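Gripper Faults on the Kitchen Bench: What Happened and What Changes

2019-10-31

The kitchen bench was out of service for most of this month after the arm dropped its load four times in one week. Two of those drops happened while the arm was swinging at full transfer speed, and one sent a bottle off the table and into the walkway. No one was hurt. The bench is running again at reduced speed, and people who use it should read this item before booking time.

The first drop was logged by the night run and put down to a bad grasp. That was a reasonable guess. Bottles are the hardest thing in the current object set, and the grasp planner still picks them up too close to the cap now and then. The second and third drops were logged the same way. The fourth happened with Milagros Villanueva standing at the stop button, and she noticed that the fingers had opened before the arm reached the release point. The grasp had been fine. The gripper had let go on its own.

Milagros pulled the logs for all four runs that afternoon. In each one the gripper controller had restarted in the middle of a move. On restart it goes through a homing routine, and homing begins by opening the fingers all the way. The arm controller was never told about the restart, so it carried on with the move at the same speed with nothing holding the object.

The restarts came from the gripper cable. It had been rerouted in April when the bench was turned to make room for the second cabinet, and the new path left it too short. With the arm reaching to the far side of the table, the connector at the wrist was being pulled sideways. The voltage at the gripper dipped for as little as 28 milliseconds, and that was enough to restart it. Reaches to the near side never caused trouble, so the fault stayed hidden for months of light use and showed up when the longer tasks were added.

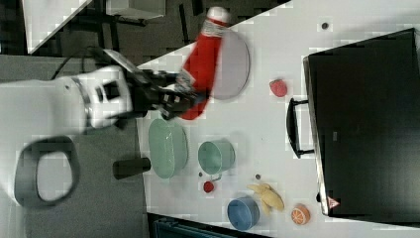
Can the bench be used at full speed now?

Full speed stays locked out until the new interlock has passed its test. Until then the arm is capped at 300 millimeters per second whenever the gripper reports that it is closed on something. The cap is set in the safety configuration and can't be changed from a task script.

The repair itself was simple. The cable has been replaced with a longer one, and there is now a clamp that takes the load off the connector. Pinto supplied the clamp and the cable. We also went through the other benches and found one more connector with bent pins, on the sorting cell. It hadn't caused a logged fault, but it has been replaced too.

The interlock is taking longer. Zasadex wrote the original gripper driver for us, and they have sent a new version that stops the arm if the gripper goes silent for more than a few control cycles. They have also changed the startup sequence so that the fingers hold their position after a restart and wait for an operator to confirm before homing. The old behavior made sense for a gripper starting up empty in the morning. It was the wrong choice for one that might be holding something.

We are testing the new driver with 4,000 pick and place cycles, including 400 in which power to the gripper is cut on purpose partway through a move. The power-cut cycles use soft objects only, and the walkway is roped off while they run. If the arm fails to stop on any of them, the count starts over.

Until the test is finished, please follow these rules on the kitchen bench:

Stay outside the yellow line whenever the arm is enabled, including during slow moves.

No glass, no filled containers and no knives in the object set.

If the gripper opens when it shouldn't, press stop and leave everything where it is. Write down the time and call Milagros. Don't clear the fault yourself, as clearing it erases the controller's restart record.

Don't label a drop as a bad grasp unless you have checked the gripper log. The form on Edus now has a box for this.

Teams with long-reach tasks booked on the kitchen bench can move to the Gremaswood site in the meantime. The setup there uses a different gripper and doesn't have this fault. Send booking changes to the front desk with your task name and the number of hours you need.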